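Three months with the new electricity meter
Thursday, October 27, 2022

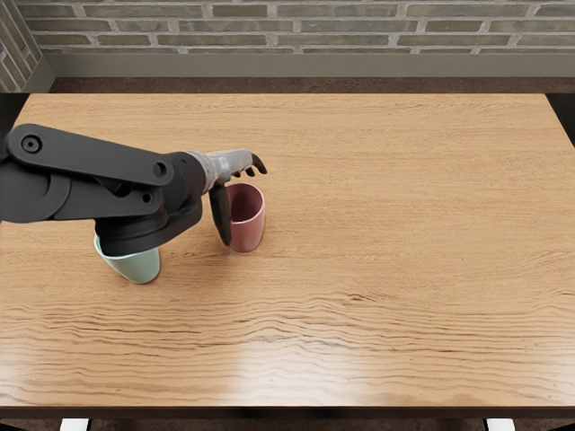 In September I promised to write again when the second bill arrived. It came on Monday, so now I have two bills to compare and I can say something more serious than "the new meter is nice."

For those who did not read the earlier post: our street in Fevell belongs to the old Ellard substation, and the grid company Stostano is replacing the transformers there. While they do it, every house gets a new meter that sends the reading by itself every 20 minutes. The work in our building took one morning. We were without power for nearly 4 hours, and I had to throw away some fish.

The first bill was higher than I expected. I called the customer line and waited 27 minutes with the same piano song. The lady was polite and explained me that the old meter was read only twice a year, and between the readings they made an estimate. My estimate was too low for a long time, so I paid the difference in one piece. I was not happy, but her calculation was correct. I checked it in the evening with my own notes.

The second bill is lower. Part of it is the weather, because we have not started the heating yet. Another part is that I moved the washing machine and the water heater to the night hours, when the price is better. My neighbors downstairs do not love the washing machine at night, so we agreed on 2 nights in the week.

What I still do not understand is the line "Sithole connection fee." Sithole is the new power line to the north, and it is not finished. I wrote to Stostano to ask why we pay for it already. They have not answered yet. If your bill has the same line, please write me in the comments how much it is.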